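# About Derkent Linen

Derkent Linen is a small bedding company in Gutbridge. We sew, dye and repair sheets, pillowcases and quilt covers for homes, guest houses and two boarding schools in the region. The company was started by Malathi Suvarna, who came to Gutbridge to work as a dyer and stayed when the old mill on Gruson Street closed its doors.

In the beginning there was one cutting table and one sewing machine, and the cloth was kept under Malathi's bed. Today we are six people in the former seed store behind the railway station. We finish 700 sheets in a usual month and more before the summer holidays, when the guest houses order everything at the same time. I have been asked to write this page because I answer the letters and the telephone, so please forgive me if some sentence is not so elegant. 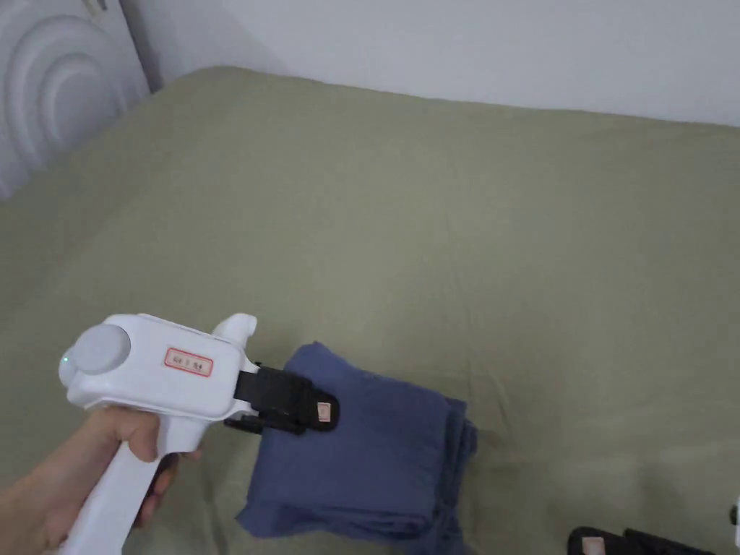 Colour is the part of our work that customers ask about most. We keep 14 shades through the whole year, and each one is mixed by Malathi from her own notebook, which has many stains and is difficult to read for any other person. Large pieces are the hardest to dye evenly, and a green like the one on this big bed sheet will show every mistake if the cloth is moved too slowly in the bath. Grey is more forgiving. If you order a second sheet later, please send us a small thread from the first, and we will match the shade as near as we can.

Our linen and cotton come from the Kettunen weaving house, in rolls of 333 metres. We wash all cloth before cutting, so the size you receive is the size that stays.

## Repairs

We are happy to repair sheets, also those we did not make. A worn middle can be turned sides to middle, as our grandmothers did, and a torn hem is normally ready in one week. Please wash the piece before you bring it. Last year we repaired 2,000 pieces, most of them for the schools.

## Visiting us

The shop at the front is open in the mornings, and the workroom can be visited if you write first. In April we close for one week to clean the dye baths. Parking is behind the building – please leave the loading door free for the cloth delivery.

Page updated March 5, 2025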